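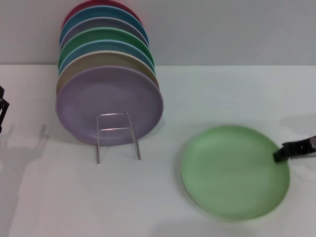
I have never believed in plate racks. We had one when I was growing up, a big ugly thing by the sink, and all it did was collect crumbs and the lids of things. So when Verena Leitner told me I should stop piling my coloured plates flat in the cupboard and stand them up in a wire rack, I said I'd think about it, by which I meant no.

Her argument was that you can get at any plate you like. With a flat pile, the one you want is always at the bottom, and you end up lifting the whole lot out with one hand while holding the cupboard door with the other. Fair enough. I have done that most mornings for years and have lost 2 plates to it, both from the old Lindine set, both ones I liked.

What she left out is that standing them up only moves the problem. Seven plates leaning back against a wall, one behind the next, are still a queue. Lavender is at the front, so lavender is the one I eat off. If I fancy the red one, right at the back, I have to get past the beige, the green and all the rest of them, and I'm back where I started, only vertical.

I will give it this much: you can see what you've got. Every rim pokes up a bit above the one in front, and I can tell from across the room which colours are there. In the cupboard they were just a pile of edges in the dark. Whether that is worth giving up a stretch of white worktop is another question.
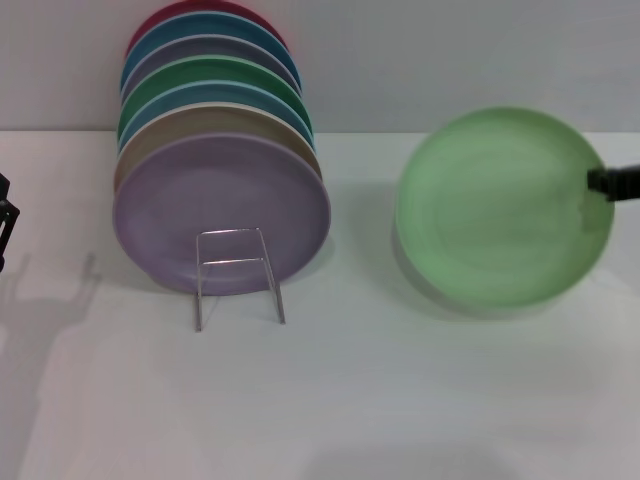

The pale green one is the plate I use most, for toast, and it spends more of its life out of the rack than in it. Beat Kaufmann thinks I should put it at the front and be done with it. I tried that in February. Then it was the lavender I kept wanting, so draw your own conclusions.

Then there is the rack itself. It's thin bent wire, and I don't trust thin bent wire. The shop was full of heavier ones, including a Grunar with little rubber feet that cost 90 and looked as if it belonged in a canteen. Mine was a good deal cheaper. I keep expecting to come down at six in the morning and find the lot on the floor. So far it hasn't happened, though I still put the plates in one at a time and let go slowly.

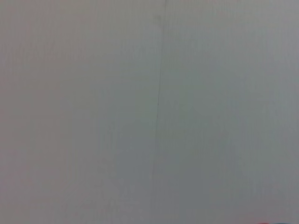
Bence Dobos asked whether I'd recommend it. I said ask me in a year. If you've got deep cupboards and plates that all match, I can't see the point, as it won't matter to you which one comes off the top. If yours are all different colours and you're fussy about which you get, it might save you a bit of swearing. I'm keeping the cupboard shelf clear for now, in case they have to go back.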